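Why Does Heavy Metal Sound So Cross?

Somewhere near you, a grown-up is playing music that sounds like a dragon falling down the stairs. Your neighbors may have opinions. But there are tricks behind that noise, and they're fun to know.

Start with the guitar. An electric guitar on its own is a quiet, polite thing. Plug it into an amplifier, turn the signal up far too high, and the smooth sound waves get their tops squashed flat. We hear that as a fuzzy growl. It's called distortion, and metal bands are very fond of it.

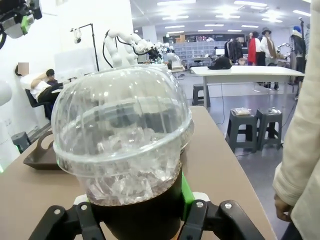

Then there's tuning. Many players loosen their strings so the notes drop lower. Some use guitars with 7 strings, in case the usual six weren't grumpy enough.

Drums do the hurrying. A slow, gloomy song might plod along at 68 beats a minute, like a tired elephant. Faster songs go past 120, and the drummer often has a pedal for each foot, so the big bass drum rattles like a train.

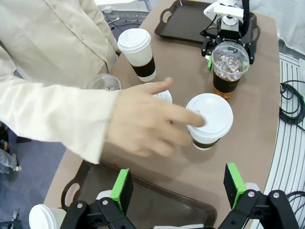 Does all that growling hurt the singer's throat?
It can, if it's done badly. Trained singers learn to make the rough sound with plenty of breath and not much squeezing, and they warm up first - often by humming, very sweetly, in a back room.

If you'd like to growl too, keep it short and stop if it tickles or hurts. Also, perhaps not at dinner.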